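Boltach / Issues / Roll pushed off lid before grasp in bathroom scene

Status: Closed
Component: sim, grasp
Machine: Cairns (the desktop in the back room at Pundunberg)
Reported: Friday

Summary

In the bathroom scene the arm is supposed to pick the toilet paper roll off the closed lid. On most runs it comes down beside the roll instead of over it and knocks it to the floor. The same grasp code works in the kitchen scene with a can. I want this working in simulation before we spend any more evenings on the frame for the home build.

Steps to reproduce

1. Pull the current main branch on Cairns.
2. Load the bathroom scene from the Koltham scene pack, default layout.
3. Run the pick task with the roll as the target and the random seed left alone.
4. Watch the last part of the descent.

Expected: the fingers go down on both sides of the roll and close.
Actual: one finger lands on the rim of the roll, or both fingers go down on the same side of it. The roll tips and goes off the lid.

I ran it 100 times overnight and got 17 good picks. The log shows no planner errors on any of the bad ones. As far as the planner is concerned it reached the target every time.

What I checked first

Gripper opening. The fingers open to the full width set in the config. The roll fits between them with room to spare if the gripper is centered.

Roll model. I opened the mesh by itself. The origin is in the middle of the roll, at half height.

Physics step. I made it smaller, then smaller again. Slower to run, same result.

Base position. The arm sits on its black pedestal on the floor beside the toilet. I moved the pedestal a little closer and the miss moved with it, always toward the same side of the roll. That made me think of a frame offset, so I turned on the wrist camera and stepped through a run.

The camera is mounted looking out past the fingers, so both of them show at the bottom, along with part of the white piece between them. Past that it is mostly wood grain and one black rectangle. Not much to line up against from that angle. 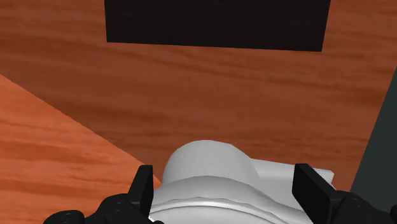

Second camera

I added a fixed camera on the far side of the tank, looking back toward the arm, and paused partway through. This was a lot more useful. The fingers are just above the lid and the roll is standing on end next to them, with a gap between. The gripper is pointing down the way it should. It is over the wrong spot, to the right of the roll in this view.

So the orientation is fine and the error is sideways. I printed the target pose and the roll pose at that point. They did not match, and the difference was the same on every paused run.
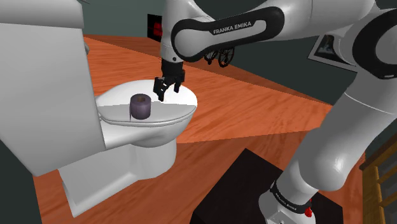

Cause

The target pose is read once when the scene loads. In the bathroom scene the roll spawns slightly above the lid and drops onto it, and the toilet itself gets shifted by the layout script after that. The roll is moved along with the toilet but the stored target is not. The kitchen scene has no layout script, so the can never showed the problem.

There was a second, smaller bug. The settle wait was 600 physics steps, counted from the start of loading. On Cairns the loading uses up a good part of that.

Fix

- Read the target pose after the layout script finishes, and again right before the descent.
- Count the settle wait from the end of loading and raise it to 2,000 steps. This adds a short pause at the start of each run. I can live with it.
- Log a warning if the target has moved between the two reads.

Result

Ran the same overnight batch with the fix in. Most runs now pick up the roll. The ones that still fail are a different problem - the roll gets gripped too near the top and slips during the lift. I opened a separate ticket for that.

Left to do

- Run the other Koltham scenes that have a layout script. I have only tried this one.
- Keep the fixed camera in the bathroom scene as an option, off by default.
- Put the settle wait in the config file instead of the code.

Closing this one. Reopen it if the sideways miss comes back.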